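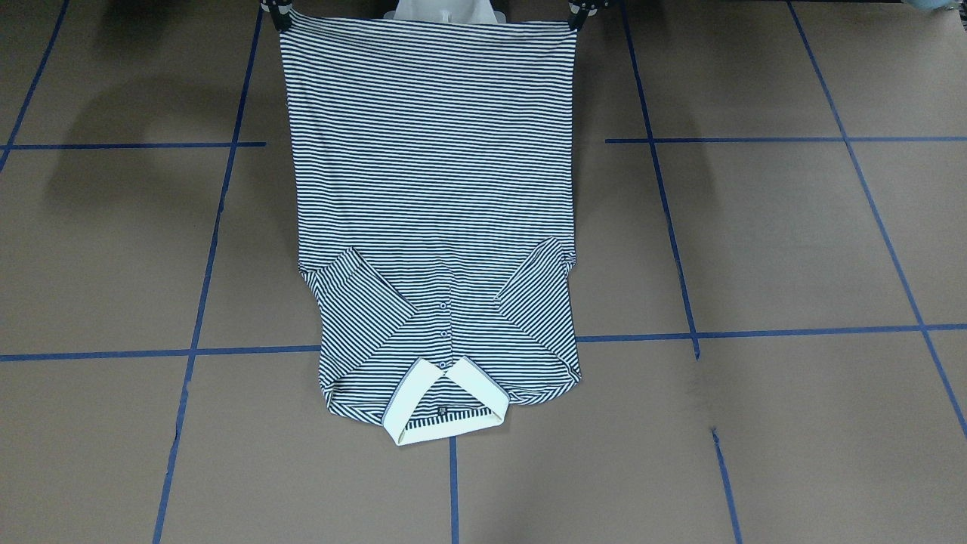 Effect of Storage and Pre-Soaking on Germination of Two Fiber Hemp Varieties

Print this page | E-mail this page

1. Purpose

Growers who save hemp seed from one season to the next often lose part of it in storage. We wanted to know how much of that loss comes from keeping seed at room temperature, and whether soaking old seed before sowing makes up for it. The work was done for the spring plant science project, using seed donated by Plotstead and bench space at the Zindside greenhouse.

2. Seed

Two fiber varieties were used, Pearce and Drekik. Both lots were harvested in the same fall. Half of each variety had been kept in sealed jars in a refrigerator. The other half had been kept in paper bags on a shelf in the seed room, which has no temperature control. We took 500 seeds from each of the four batches, for a total of 2000. Cracked seeds and pale green seeds were thrown out before counting, as these are usually immature.

3. Method

Seeds were placed on damp paper towels in lidded trays and kept in the dark. Half of each batch was soaked overnight in tap water first. The other half went on the towels dry. Trays were labeled with a code so that the person counting did not know which batch was which.

A seed was counted as germinated when the root was at least as long as the seed itself. This rule was changed once. On the first trial run we counted any seed with a split shell, and some of those never grew a root, so the trial run was dropped and is not in the results.

Towels were misted morning and evening. Two trays in the Drekik shelf batch dried out at one corner during the first night. We kept them in the count but marked them in the notebook.

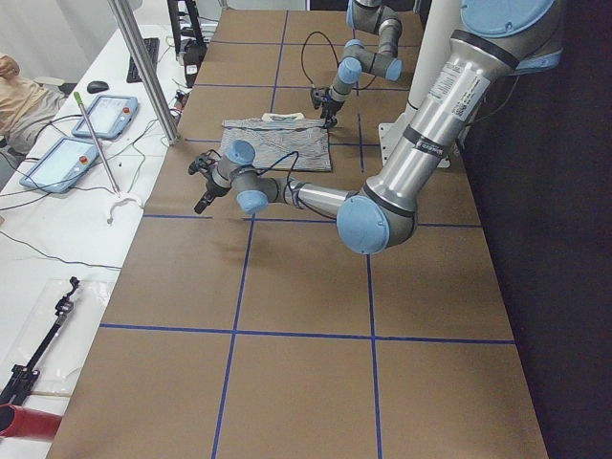 Vicente Quezada asked us at the March review why we had not weighed the seed before soaking, and said that water uptake would have told us more than a simple count. We agree. By then the seed was already on the towels, so it could not be added.

4. Results

At 72 hours, 811 seeds had germinated across all batches. The refrigerated batches were well ahead of the shelf batches in both varieties. Pearce was faster than Drekik, and the gap was wider in the shelf seed.

Soaking helped the shelf seed in the early counts. It made little difference to the refrigerated seed. By the last count the soaked and dry halves of the refrigerated Pearce batch were almost even. In the shelf Drekik batch the soaked seed came up sooner, but it also had more mold, and several sprouts were lost to it.

5. Discussion

Cold, sealed storage mattered more than soaking. If a grower has only shelf seed, an overnight soak seems worth doing, but the seed should go into soil soon after and should not sit wet in a tray. We did not test shorter soaks. A few hours might give the same early start with less mold.

The main weakness is that each variety came from a single harvest – we cannot say whether Drekik stores badly in general or whether that one lot was poor. The dry corners in the two trays may also have pulled the Drekik numbers down.

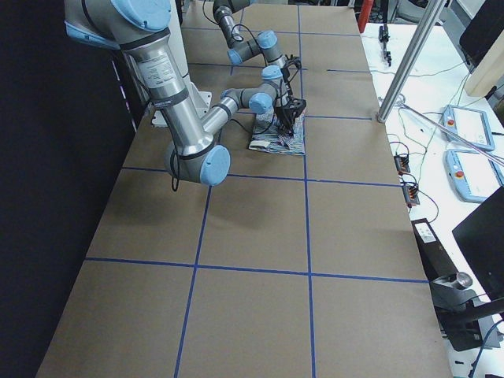 Figure 3. Long table with brown paper and blue tape, two arms at work.

6. Next steps

Seedlings from all four batches were moved to cell packs and will be measured for stem height. Plotstead has offered seed from a second harvest, which would let us repeat the storage comparison.

Print this page | E-mail this page

Comments (3)

rootcellar_jo: Did you put anything in the jars to keep them dry? I use a spoonful of dry rice in a cloth bag and my seed does fine for a couple of years.

mtn_grower: Same experience with mold on soaked seed. I cut back to four hours and it mostly went away.

Dale: Please post the stem heights when you have them.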